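Rollar 7 Batting Tee and Feeder Net Set

Livska Sports > Baseball & Softball > Batting practice

£329 inc VAT. In stock at Dritholm. Last updated 4 Dec 2023

Our best selling tee set, back in after a long gap. Sorry to everyone who emailed, container was late. We have plenty now but the green nets are going quick so order soon if you want green. Black is fine for numbers.

What you get: heavy base tee, spare rubber cup, pop up net with carry bag, ground pegs, ball caddy. Balls NOT included. We do a bucket of 100 practice balls seperately, see the balls page. Pegs are for grass only, for sports halls use the sandbags (sold in pairs, also seperate).

The tee goes low enough for under 8s and high enough for tall adults working on the high strike. Twist collar, no pins to lose. Rubber cup is the soft type so it gives when you clip it. It will wear out in the end, they all do. Spare cups always on the shelf, same fit as the old Rollar 5 so dont bin your old spares.

Net goes up in a couple of minutes once you have done it twice. First time, longer. Poles are colour marked, long ones to the sides. If the net looks baggy in the middle you have put a short one in the side sleeve - everyone does it.
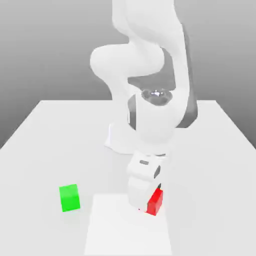 White robotic arm over a white tabletop, computer render.

Does it suit softball? Yes, fastpitch and slowpitch both. Cup holds either size. The net is fine with either too, but not with weighted training balls. Weighted balls will go through in the end and it isn't covered.

Club orders. Seven sets or more, ring us and ask for Damilola Haruna, she does all the club and school pricing and can hold stock against a purchase order. Please don't order on the site and then ask for club price after, we have to cancel the lot and start again. Delivery on club orders goes by pallet so someone needs to be in.

Compared with the Navickas Pro Tee: the Navickas is lighter and packs smaller, better if you carry it on the bus. Rollar is steadier on concrete and takes more of a beating. Navickas has no net. If you only hit in a cage allready, get the Navickas and save your money.

Care - bring the net in. It says outdoor on the bag but a winter outside will rot the elastic. Dry it before it goes back in the bag. Wipe the collar thread if it gets sandy, a bit of silicone spray helps, no oil.

Guarantee: one year on base and poles, 90 days on net. Cups not covered. Keep your reciept.

New colours due April. No idea which yet.

Returns unused only, in the bag, all pegs please.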